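Zutstead's new motor driver board promises a lot for a small price

Electronics maker Zutstead has put its second hobbyist board of the year on sale, a dual motor driver called the Jatalthorpe. The company says it will let beginners "go from box to moving wheels in 9 minutes." We have heard that sort of thing before, and the spec sheet leaves a few questions open.

The Jatalthorpe drives two brushed DC motors or one small stepper. It takes motor power through a pair of screw terminals and talks to a microcontroller over either I2C or plain step and direction pins. There is a jumper for choosing between the two. Zutstead has also put a fuse on the board, a welcome addition at this end of the market, though it is soldered down, so a blown one means getting the iron out.

The headline figure is the current rating. The product page gives it as "up to" a number that seems to apply only to short bursts with air moving over the chip. A table further down the data sheet has a lower number for continuous use, and a footnote under the table lowers it again if both channels are running. Anyone planning to drive a wheeled robot of any weight should read the footnote first and the product page second.

Sales claims

Zutstead says 1,194 boards were ordered in the first production run and that 529 of those went to schools. It did not say whether the schools paid for them. The company has a history of sending free boards to classrooms ahead of a launch and folding them into its order totals, and when we asked if that was the case this time, the reply was that it "does not break down orders by channel" – a strange answer from a firm that had just broken them down by channel.

The software is the other sore point. The library works with the usual beginner programming environment and comes with 11 sample sketches. We loaded all of them. Most compiled on the first try, but the stepper samples needed an older version of the library than the one linked from the product page, and the version number is given only in a comment at the top of the file. The current-sensing sample prints a value to the serial monitor without saying what unit it is in. We think it is milliamps.

Documentation is thin in general. The schematic is posted, but the board layout files are "coming soon," the same words used for the company's previous board, the Unnithan audio amplifier. Those files are still missing. Zutstead calls both products open hardware, and it is hard to see how that label fits until the files are up.

The mounting holes are at least in sensible places this time. On the Unnithan, one of them sat so close to a capacitor that a normal screw head would not clear it. The new board has room around all of its holes, and the labels are printed large enough to read without a magnifier. 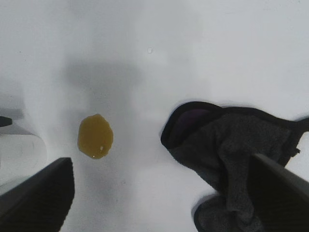 How it compares

The closest rival is the twin-channel board from Zanusstead, which has been around for several years and costs a little more. It has no I2C and no current sensing. It does have a published layout, a replaceable fuse, and a continuous rating printed in plain type next to the peak one. It also has a user forum where questions get answered, often by the people who designed it. Zutstead's support page is a contact form.

For light work, such as a small turntable, a camera slider or a classroom buggy, either board should do. The Jatalthorpe is the cheaper way in, and the current sensing could be handy once somebody documents it properly. For anything heavier we would wait for independent heat tests, preferably with both channels loaded and the board shut in a case, where most of these end up.

Zutstead says a second production run is planned for December, with "minor improvements" to the board. It would not say what they are, or whether buyers from the first run will be able to swap. The layout files, we are told, will be posted before then.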